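Section 4. Day set-up at the bench, Güneş line

Draft two, written between shifts, so excuse the state of it. Replaces the loose sheets taped inside the cupboard door. Anything wrong, tell Erhan Sezer or write on the printout.

## 4.1 Who does what now

Up to January two people stood here and moved blocks from table to tray by hand, all shift. The arm does the moving now. What's left for people is set-up, watching, clearing faults and signing off. Less lifting, more looking. Some of you like that, some don't — see 4.6.

- **Bench lead** (Melahat Uysal mornings, Kadir Kurtuluş afternoons): starts and stops the arm. Only these 2 hold the key.
- **Second**: loads blocks, checks markers, keeps the log.
- **Anyone**: may press stop. No permission needed, no telling off afterwards.

## 4.2 Before power

1. Key out. In your pocket, not on the bench.
2. Wipe the black table top with the dry cloth. No spray near the markers.
3. Lay the marker sheet flat in front of the arm base. No curled corners. A lifted corner throws the position off and you'll spend the morning chasing it.
4. Check cables behind the base. Nothing trapped, nothing lying across the sheet.
5. Tray goes on the right half of the table.
6. Blocks: marker faces clean, no fingerprints, no tape residue. Swap any with a chipped corner.
7. Front rail pushed together at the join. If there's a gap you can get a fingernail in, push again.

**Note.** Cube blocks and tall blocks are separate jobs in the Fakoneo menu. Pick the right one. Wrong job and the arm goes to the wrong height.

## 4.3 First run

1. Second steps back behind the floor line. Says "clear" out loud.
2. Lead puts the key in, selects the job, slow speed.
3. Run one block only. Both people watch the gripper, not the screen.
4. Stop. Look at where the block stands.
5. If it's upright and clear of the tray wall, go to full speed. If not, see 4.5.

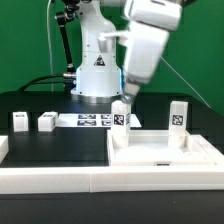
*Fig. 4-1. Gripper at a tall block in the tray, marker sheet in front of the base.*

**CAUTION.** Do not reach into the tray while the key is in. Not to straighten a block, not to pick out a bit of fluff. The old habit from hand work was to nudge things as they went by. That habit has to go.

**CAUTION.** Stopped is not the same as off. The arm can wait quite still for the next command and then go. Key out first, hands second.

## 4.4 During the shift

- Log once an hour: time, job, faults, initials. Blank box means not checked, so don't leave it blank if you did check.
- Swap roles at the tea break. Watching is tiring in a way lifting wasn't and people go glassy.
- If you're called away, stop the arm. Don't leave it "just for a minute".
- Counter reading at hand-over goes in the Stimik sheet, right-hand column. Copy it exactly. Last month's two readings were 2,131 for mornings and 2,422 for afternoons, and we lost half a day arguing because somebody had rounded one of them off.

**Note.** The counter does not measure you. It counts moves. Duygu Türkmen from the office has confirmed it won't be used for comparing shifts or people. If anyone tells you different, ask for it in writing.

## 4.5 Faults you can clear yourselves

| Code | Means | Do |
|---|---|---|
| 112 | Marker not read | Key out, wipe marker, check the light, retry once |
| Amber, no code | Job paused | Check floor line is clear, press resume |
| Anything else | — | Stop, key out, ring Erhan |

Retry once means once. Two 112s in a row and it's a real fault, not dirt.

For a 112, open the wrist camera view on the Fakoneo screen before you touch anything. Quite often the answer is there and you save yourself a walk round the bench.
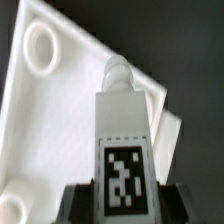
Sign-off for the camera check is the second's job, not the lead's, and it's a proper sign-off with initials. Perihan Gündoğdu asked for it that way so the person starting the arm isn't the one passing their own check. Open the wrist view and find the finger coming up from the bottom, with the dark gripper parts either side of it. You want to see the square marker on its front face. A slightly soft picture like Fig. 4-2 is acceptable, you can still make out the white squares on the black. If the squares run together into a grey smear, it fails — wipe the camera cover with the lens cloth and look agian. Still smeared, ring Erhan.

*(Fig. 4-2 label to be added, printer cut it off.)*

**Note.** White parts shine under these lamps. If a bright patch sits right on top of a marker, turn the lamp a little. Don't move the camera.

## 4.6 Changes to jobs, short version

Full letter is from Gredeo, ask Duygu for a copy. In brief:

1. No hours cut on this bench. Second role is paid at the old bench rate, lead slightly above.
2. Everyone on the bench gets lead training who wants it. Put your name on the list by the kettle.
3. If you prefer hand work, packing has places. Talk to Melahat first, she keeps the rota.
4. Complaints about pace go to Perihan. Full speed was set by the installer and it can be turned down. Mornings have allready asked for this once and got it.

## 4.7 End of shift

1. Finish the current block. Don't stop mid-move unless you have to.
2. Arm to park from the menu. Wait till it's there.
3. Key out, hand it over in person. Not on the hook.
4. Blocks out of the tray, marker faces up, in the drawer.
5. Initial the log. Tell the next lead about any 112s, even ones you cleared.

Section 5 covers changing the gripper fingers. Leads only.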